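Against the grasp score

Most bin-picking stacks I have worked on end in one number. The perception module proposes grasps, a ranking function gives each a score between zero and one, and the planner takes the highest candidate it can reach. The number is convenient. It sorts, it plots, and it fits in a log line. My argument is that it should not cross the boundary between perception and planning, and that teams who let it do so pay for it in tuning time for as long as the system lives.

Consider what the score has to absorb. A candidate can be poor because the depth data under it is thin, because the fingers would touch a neighbouring part on the way down, because the part is pinned by another, or because the wall of the bin leaves no room for the wrist. These are four different faults. They call for four different responses: look again, change the approach angle, pick something else first, or push the part away from the wall. Once they have been folded into 0.62, the planner cannot tell them apart, and its only possible response is to try the next candidate down.

On the Zurkness stack we let this run for most of a year. Zurkness was a plain design: segmentation, grasp proposal, scoring, motion planning, execution, with a small state machine to hold it together. The scorer began as a weighted sum of a few terms. By the time I audited it, the configuration file held 91 parameters, of which a large share were weights, thresholds and special cases for particular parts. Each had been added to fix a real failure. Few of the people adding them could have said what else they changed, and the regression suite could not say so either, as it only compared the rank order of candidates on recorded data.

Long, thin parts show the trouble best. A stick lying flat on a bin floor is an easy target, and almost any scorer will find it. Two sticks crossing are another matter. The upper one is usually partly raised, which improves finger clearance and so lifts its score, but the raised end is also the end most likely to swing when the fingers close. The lower one may be perfectly visible at both ends and pinned in the middle. A scorer working on local geometry sees two good ends and reports two good grasps.
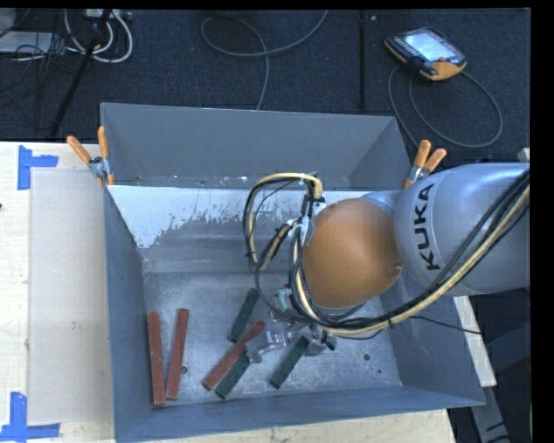
The fact that matters in such a pile is a relation: this part rests on that one. It is not a property of any single grasp, and no amount of reweighting will make it one. In Zurkness we tried to approximate it with a height term, then with a penalty on nearby edges, then with a correction to the penalty when the edges were parallel. The third of these undid a good part of the first.

The alternative is dull. Perception should publish a list of parts with poses and covariances, a list of candidate grasps for each, and a support graph with its own confidence on every edge. Each grasp carries separate fields for data quality, finger clearance, wall clearance and expected slip. Nothing is summed. The planner owns the policy, and the policy is written where someone can read it: take unsupported parts with adequate clearance first; if there are none, take the part whose removal frees the most others; if the graph is uncertain, capture again from a second pose before moving.

We built this on Dandden, using the same arm driver and the same segmentation as before. The comparison was modest. Over 229 recorded piles, replayed through both stacks, the old scorer and the new policy chose the same part in most cases, as one would hope. The disagreements were concentrated in crossed and leaning arrangements. I am not going to claim a large gain in pick rate from a replay, as a replay cannot tell you what the pile would have done. What I can claim is that for every disagreement we could state the cause in a sentence, and that in 2 of them the cause was a plain bug in our graph builder, found and fixed the same afternoon. Under the old design those would have become two more weights.

There are fair objections. The first is that learned scorers already capture support relations implicitly, given enough data. I accept that they can. I have no quarrel with a network that estimates which part rests on which. My quarrel is with asking it for a scalar at the end. If the network knows that a part is pinned, it can be trained to say so, and the output can then be checked against a labelled pile. A scalar can only be checked against an outcome, which also depends on the controller, the gripper and the friction of the day.

The second objection is latency. The graph costs time to build, and on the Lindsay cell, where the cycle was tight, this was raised at every review. The measured cost was small beside a single wasted approach and retreat. If time is short, build the graph while the arm is placing the previous part, and invalidate the edges near the last pick. This needs careful timestamping, which the system should have had anyway.

The third is that the interface is wider, so there is more to maintain. True, and I think it is the right place to spend the effort. A wide interface with named fields can be versioned, logged and tested one field at a time. At Arnville the integrators resisted it until their first part changeover in May, when they altered two clearance limits and left everything else alone. The previous changeover had meant a week of sweeps over the weights.

Keep a score for the dashboard if people want one. Compute it last, from the fields, and do not let the planner subscribe to it.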